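Rules for the small stuff

When Soveo started putting robot arms on benches next to people, it had a safety manual of 61 pages and nothing at all about what should be on the bench. The manual covered guarding, emergency stops, speed limits and who was allowed to hold the keys. The head of its bench safety group, who asked that the interview be about the rules and not about her, spent most of last year writing the missing part.

"We had people who could quote the stopping distance from memory," she says. "Ask them what a tidy work area looked like and you got as many answers as there were people in the room."

The result is a code of practice for handling mixed household objects, now used at Soveo and, since March, at two partner sites, Amora and Aleo. It is short. She wanted it to fit on both sides of one sheet and it nearly does.

The first section deals with what she calls the declared set. Before a session starts, the operator writes down which objects the arm is meant to handle and which are only there as surroundings. Both kinds are allowed. A bench with nothing on it but the target is easy to make safe, she says, but it is a poor guide to a kitchen or a desk.

"Leave the book there, leave the stapler there. Just write down that they're there, and write down whether the arm is allowed to touch them."
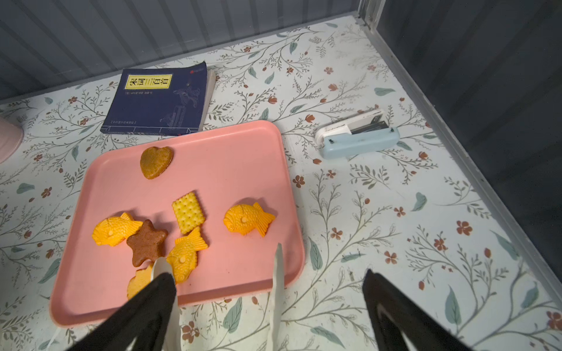 Procházka would go further and take anything with a metal part off the surface altogether, on the grounds that an operator who is watching the fingers close on a biscuit shape is not watching what lies beside the tray. A written list, in this view, is no use to someone whose eyes are on the grip.

She has heard the argument and has some sympathy with it. The code settles for a middle position. Staplers, scissors and the like may stay if they are declared, but the operator has to do one slow pass over the whole work area first, with the gripper open and a hand on the stop button. If the fingers pass closer to an undeclared object than the distance set for that site, the session does not start.

The second section is about grip force, and it caused the most trouble in drafting. The early version gave a single limit for everything on the bench. Operators ignored it, she says, and they were right to. A limit that is sensible for a paperback is too high for a cracker.

"So we went to classes. Soft, brittle, rigid, and a fourth one for don't know. If you tick don't know, you get the lowest force and you stay there until somebody has tested it."

Lookalikes go by what they are made of and not by what they look like. She says this line was added after a long meeting about play food.

Incident reporting takes up the whole of the second side. Every drop, slip or unplanned contact goes in the log, including the ones where nothing was damaged. Soveo's log had 239 entries when we spoke. She reads all of them on Friday mornings and says that 42 came down to the same cause, which was a tray or mat that had not been fixed down and moved when the gripper brushed its rim. The code now says that anything other objects sit on must either be fixed or be declared as movable.

"That was one sentence to write - it took us most of a year to see that we needed it."

Not everything has gone well. Aleo's night shift stopped filling in the declared set for a while because the form asked for object weights and there were no scales. The weights have been dropped. Amora wanted the slow pass to be automatic, and she refused, as she thinks the person in charge should be the one who looks.

She is also wary of the code being treated as a certificate. It does not replace a risk assessment, and it says so in its first line and again in its last. A site that changes its gripper fingers, even for a different pad on the same finger, is expected to repeat the assessment and sign again.

A second edition is being drafted. It will have a section on lighting and another on enclosed work areas, where side walls limit how far the arm can back off. She does not expect it to stay on one sheet.

"Two sheets," she says. "If it gets to three I'll start taking things out."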